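Category: Events / Open Days / Speaker Notes
Print this page | E-mail this page

Badstead Open Day, 8 Aug 2024
Notes for the speaker, demonstration session

Welcome visitors on behalf of the Badstead site and introduce Stela Sima, who will lead the demonstration. Mention that the talk lasts 14 minutes and that questions are taken at the benches afterwards. Groups are limited to 29 persons. Those without a badge should return to the front desk before the tour moves on.

Explain that the handling work began in February, jointly with Iordache. The purpose is to record how household cloth is picked up, folded and set down, so that a machine may later be taught the same task. The hand-held gripper is used for this work. The operator holds the tool and carries out the fold with it, and the motion is recorded throughout.

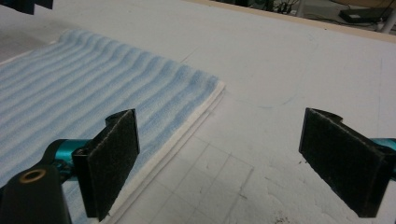

Hand-held gripper, open, with a folded blue towel on the work surface.

Draw attention to the two black finger pads and their textured faces. Cloth is a demanding material for any gripper, as it changes shape each time it is touched. Pause before the next part.

Stela Sima will then carry out six folds. Please do not speak over the first two. Visitors may try the tool under supervision once she has finished.

Close by thanking Iordache and the Trodusstead workshop. Enquiries about later visits should go to the Allow office.

Print | E-mail to a colleague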